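**Subject:** Re: [equipment-list] gripper budget for next year
**From:** Gisela Paredes
**Date:** Thu 4 December

> On the hand-held grippers: the draft has us buying 13 new ones from Cekamance. Could we get by with repairing the ones we have and put the money toward the second arm? The arm quote from Plendov is only good until the end of the month and I'd like to send purchasing one number, once. Also, what is the line called "pad stuff"? It has 500 next to it and no explanation. Is that dollars or pads?

Dollars. Sorry. I wrote that line in July, when the end of the year was a rumor.

Taking these in the order that hurts least.

"Pad stuff" is the lining for the inside faces of the fingers, plus adhesive, plus the little screws that hold the pad blocks on and that the carpet in the sock room eats. We have never had a line for any of it. What we have had is me buying felt at the craft store and filing the receipt under "office supplies, misc.," and purchasing has now written to me twice about how much felt an office needs. I would like to stop having this correspondence. Please keep the 500, and please let me rename it "finger linings and hardware" so it sounds like something a grown-up asked for.

Now the grippers. I'm mostly with you, which I realize makes for a dull thread. The linkages are fine. The bushings are fine. What goes is the lining, and it goes faster on laundry than on anything else we've tried. Cups hardly touch it. Socks are murder. The fibers work loose along the edge of the pad first, then the edge starts to lift, and after that whoever is holding the thing begins squeezing harder to make up for it, and now we're collecting several hours of people squeezing too hard. I can't prove that hurts the training. I also wouldn't want to be the one explaining it to the Idmont people in the spring review.

So my counterproposal:

- Buy four new grippers, and keep two of those in their boxes until something breaks.
- Reline everything else in January, before the next round of clothing tasks.
- After that, reline on a schedule. I'd say every 60 hours of use on fabric, and we can argue about the number once we have a log to argue over.
- Put what's left toward the arm.

At the Cekamance price of 606 each, four grippers is 2,424. The full 13 would have been 7,878. That frees up 5,454 for Plendov, less whatever shipping turns out to be, and shipping will turn out to be something. Their quote says "freight to be advised," a phrase that has never once advised me of anything good. Can somebody who is better on the phone than I am get a figure out of them before this goes to purchasing?

On the second arm itself: yes, but budget for the table. The draft has an arm and a controller and nothing to bolt them to. Last time we put the arm on the nice table and spent a week finding out which parts of the nice table weren't load-bearing. The spare table by the window is no good either, it walks. A proper base ought to be on the same order so it arrives in the same month, or at least in the same season.

Two things I left out of my counterproposal on purpose. One is the Pan subscription for sorting the recordings. I know some of you love it. I'd renew it for half a year and see if the new version stops putting towels and shirts in the same bin before we pay for the rest. The other is socks. We do need more socks, in colors. Every pair in the drawer is black, they were bought in one heroic trip, and a black sock against a black finger is a hard thing to pick out even for me, and I know what I'm looking for. Get some stripes. Get something orange. It's the cheapest improvement anywhere in this budget and I'll bring it in as a separate request so it doesn't get cut along with something expensive.

If I've got the arithmetic wrong, tell me before Monday. If you just don't like it, also before Monday, but bring a number.

I've attached a view from one of the current grippers, for anyone who hasn't had to look at a lining up close lately. Look at the inside edges of both pads.

Gisela

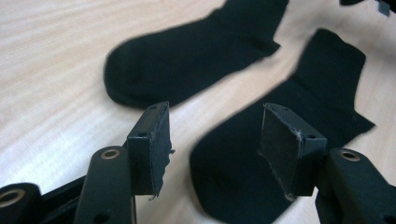

*Sock task, current gripper. Frayed lining on both fingers, worse on the right.*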